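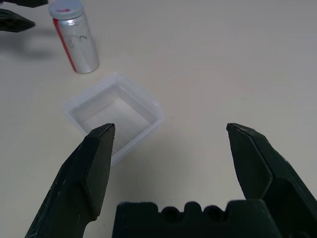

Ticket 238, Proson service desk. Category: break room supplies. Staff at the Sarkau site report that drink cans leave rings on the beige table. The clear plastic container, shallow and open at the top, has been approved as a can rest. Awad has been asked to supply 4 more.

Update, Tuesday: Order received. Cans are to be kept upright until the trays arrive.

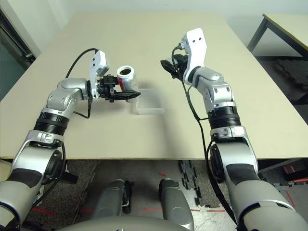

Soda can and clear tray, break room table.

Status: pending delivery.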